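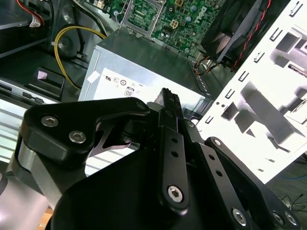 Offenes PC-Gehäuse

Forum > Versicherungen > Hausrat und Wohngebäude
Thema: Skolten kürzt wegen Unterversicherung, Wohnfläche falsch im Vertrag

perla_z
9. Oktober 2025
Guten Tag zusammen,
ich lese hier schon länger mit und schreibe heute zum ersten Mal. Deutsch ist nicht meine Muttersprache, bitte fragen Sie nach, wenn etwas unklar formuliert ist.
Wir wohnen in Mirnach zur Miete in einem älteren Haus. Im Arbeitszimmer ist ein Heizungsrohr undicht geworden und das Wasser hat Teppich, Schreibtisch und zwei Regale beschädigt. Die Leitung und die Wand sind Sache des Vermieters, darüber gibt es keinen Streit. Für unsere eigenen Sachen habe ich den Schaden der Skolten gemeldet, mit Fotos und Rechnungen, zusammen 2.369 Euro.
Nun habe ich einen Brief erhalten. Die Höhe des Schadens wird anerkannt, aber man will 30 Prozent abziehen wegen Unterversicherung. Im Versicherungsschein steht eine zu kleine Wohnfläche, weil das ausgebaute Dachgeschoss nicht mitgerechnet wurde. Tatsächlich sind es laut Mietvertrag 162 Quadratmeter. Den Antrag hat damals das Maklerbüro Robles für uns ausgefüllt, und der Makler war vorher bei uns in der Wohnung.
Meine Frage: Muss ich diese Kürzung akzeptieren?
Mit freundlichen Grüßen
Perla Zamudio

Kastenwagen
Ja, leider. Die Klausel zum Unterversicherungsverzicht gilt in der Regel nur, wenn die angegebene Fläche stimmt. Du hast unterschrieben, also ist es deine Angabe. Wer den Stift gehalten hat, interessiert die Gesellschaft nicht.

herbstlaub_ost
@Kastenwagen: Das ist mir zu schnell. Wenn der Verzicht wegfällt, heißt das noch nicht, dass wirklich Unterversicherung vorliegt. Dafür muss man den Wert des gesamten Hausrats mit der Versicherungssumme vergleichen. Eine falsche Fläche allein ist noch kein Abzug.
@perla_z: Steht in dem Brief, wie die 30 Prozent berechnet sind?

perla_z
Danke für die schnellen Antworten. Im Brief steht nur "entsprechend dem Verhältnis der Wohnflächen". Den Wert unseres Hausrats hat man nie erfragt. Oben im Dachgeschoss stehen ein Gästebett und Kartons mit Winterkleidung, also nichts Teures.

herbstlaub_ost
Dann würde ich genau dort ansetzen. Schriftlich um die vollständige Berechnung bitten und nach dem angenommenen Versicherungswert fragen. Selbst eine Liste machen, Zimmer für Zimmer, mit Neuwerten. Wenn die Summe auf deiner Liste unter der Versicherungssumme bleibt, sieht es für den Abzug schlecht aus.

Kastenwagen
Neuwerte von einem ganzen Haushalt, viel Spaß. Die meisten Leute wundern sich, was da zusammenkommt. Bei uns war es nach der Küche schon so viel, dass ich freiwillig erhöht habe. Ich bleibe dabei: die Liste kann auch nach hinten losgehen.

Tomtebo
Kommt auf die Bedingungen an. Bitte einmal nachsehen, von welchem Jahr sie sind und wie Wohnfläche dort definiert wird. In manchen Verträgen zählen Hobbyräume und ausgebaute Keller mit, Treppen und Balkone dagegen nicht. Bei meinem alten Vertrag in Nusasstead war das auf einer halben Seite erklärt, und die Zahl aus dem Mietvertrag war am Ende nicht die richtige.

perla_z
Ich habe nachgesehen. In den Bedingungen heißt es "Grundfläche aller Räume der Wohnung einschließlich Hobbyräume, ausgenommen Treppen, Keller, Speicherräume, Balkone, Loggien und Terrassen". Ist ein ausgebautes Dachgeschoss ein Speicherraum? Man kann oben stehen und es gibt eine Heizung, aber wir wohnen dort eigentlich nicht.

Tomtebo
Mit Heizung und Gästebett wird es schwierig, das als Speicher zu verkaufen. Ich würde es nicht versuchen.

Bine_K
Ich sehe das Problem eher beim Makler. Er war vor Ort und hat die Fläche eingetragen. Ein Makler steht auf der Seite des Kunden und haftet, wenn er falsch berät. Gibt es ein Beratungsprotokoll?

Kastenwagen
Wegen so einem Betrag gegen einen Makler vorgehen? Die Nerven wären mir das nicht wert.

Bine_K
Von Klage hat keiner geredet. Ein Brief kostet Porto. Die haben für solche Fälle eine Haftpflicht.

perla_z
Das Protokoll habe ich gefunden. Unter Wohnfläche steht "nach Angabe des Kunden". Mein Mann ist sicher, dass er dem Makler den Mietvertrag gezeigt hat, aber das können wir nicht beweisen.
Ich werde jetzt zuerst die Skolten um die Berechnung bitten, mit einer Frist von 20 Tagen, und gleichzeitig die Liste anfertigen. Ist diese Frist angemessen oder klingt sie unhöflich?

herbstlaub_ost
Völlig in Ordnung. Schreib ein konkretes Datum hinein und nimm eine angebotene Teilzahlung ruhig an, aber ohne eine Abfindungserklärung zu unterschreiben. Wenn nichts Vernünftiges kommt, bleibt noch der Ombudsmann, vorausgesetzt die Gesellschaft macht dort mit.

Kastenwagen
Und die Fläche im Vertrag jetzt gleich korrigieren lassen, egal wie der Streit ausgeht. Da sind wir uns hoffentlich einig.

perla_z
Ja, die Änderung habe ich heute Mittag schon beantragt. Vielen Dank an alle. Ich melde mich wieder, sobald die Antwort da ist.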